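# Teleop in sim: wrist view or fixed view for the grasp?

**Forum:** Demonstration and teaching › Simulated scenes
**Started:** May 2023

---

**n_agbenyega**

We are collecting demonstrations for a tabletop set in simulation, driven by remote control with a 6-DoF handheld device. The arm is a Franka on a kitchen table scene. The tasks are all "move small object relative to container". I have 332 demonstrations accepted so far out of a target of 1000, and the acceptance rate is worse than I planned for.

Most rejects are grasps where the operator closes too early or comes down on the rim of something. The operators work from the fixed view and say depth is hard to judge. Typical position, fingers over the bowl:
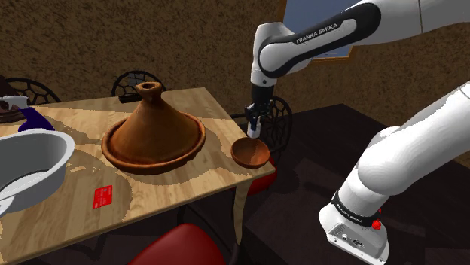 *Fixed view. Gripper just over the rim of the small bowl, tagine to the left of it.*

From this side the tips and the rim nearly line up, so a small error towards or away from the viewer does not show. Two questions:

1. Do you let operators switch to the wrist view, or do you keep one view for the whole set?
2. If they switch, do you log which view they were using?

---

**zirstead_simone**

Both views, side by side, always on. We did not allow switching at Zirstead because people forgot to switch back, and then drove the elbow into things. With two panes they learn to read the fixed one for the approach and the wrist one for the last few centimetres.

Log the pane layout once per session. Logging gaze or "active view" sounds useful but we never used it for anything.

Also check your control scaling. If the device maps 1:1, halve it near the table. That did more for our rejects than any change to the views.

– Simone Lins

---

**kaelin_t**

I disagree with always on. If the policy is trained on the fixed view only, the operator should have the fixed view only. Otherwise you record corrections that depend on information the policy will not have. It sees the arm move sideways for no visible reason. You can get a very tidy set of demonstrations that trains badly.

Nhyira, which views does the policy get?

---

**n_agbenyega**

Fixed and wrist, both, at training time. So the objection should not apply here, although I take the point for other sets. The operators have only had the fixed one because the wrist stream was slow over the remote link. That was fixed in April.

Wrist view from the same scene, with the salt shaker between the fingers:

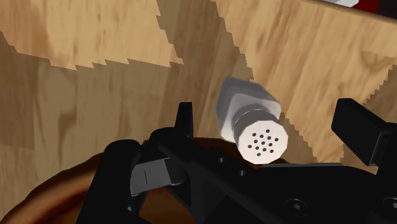
Source: wrist camera render, teleop workstation 4 / N. Agbenyega

You can read the offset to each finger directly, and the holes in the cap give a good cue for how the shaker is turned. The weak point is the shadow. The edges come out as steps on the tabletop, and one operator said she was using the shadow to judge height until she noticed it was that coarse.

---

**cengiz_g**

Shadow map resolution. Raise it, or tighten the light's coverage so that the same map is spread over a smaller area. Bias settings will not cure steps of that size.

Whether you should is another matter. If you change it now, your 332 have one look and the rest have another. Either re-render the old ones from the saved states or leave it alone until the set is finished. I would re-render. You do save states?

---

**n_agbenyega**

States and actions, yes. Replay is deterministic on the same build. Re-rendering is possible, it just takes machine time.

---

**meriem.o**

Question on the grasp itself. In that wrist view the shaker is tilted with the cap towards the camera. Do you accept any orientation at closing, or does your checker want it upright?

At Ouazzani we had a checker that only tested whether the object was off the table. It passed 839 demonstrations, and a good part of them held the object in a way that made the next step impossible. We had to go through the lot by hand.

---

**n_agbenyega**

Any orientation at closing. The check is on the final pose and on contact with both fingers for a set number of steps before the lift. I do not check the angle in between. From what you say, I probably should, at least as a flag and not as a reject.

---

**kaelin_t**

Flag, yes. Please do not reject on angle. Tilted grasps followed by a recovery are the demonstrations you will be short of later. If every example starts from a clean grasp, the policy has nothing to copy when its own grasp is poor.

---

**zirstead_simone**

Agree with Theresia on that one, not on the views. Our operators were slower with a single pane and the paths had more stops in them. A path full of stops is a training problem too, because the policy learns to stop.

---

**kaelin_t**

Then trim the pauses. Anything under a speed threshold for more than half a second goes out, except while the fingers are moving.

---

**cengiz_g**

Careful with that exception. Some drivers report the fingers as moving while they are only pushing against the object. Use the commanded width, not the measured one. I lost a week to this on the Skinby rig.

---

**n_agbenyega**

Plan for now: two panes, half scaling near the table, angle logged as a flag, pauses left in the raw data and trimmed at export. Shadow map raised and the old set re-rendered overnight. I will post the acceptance rate once the next batch is through the checker.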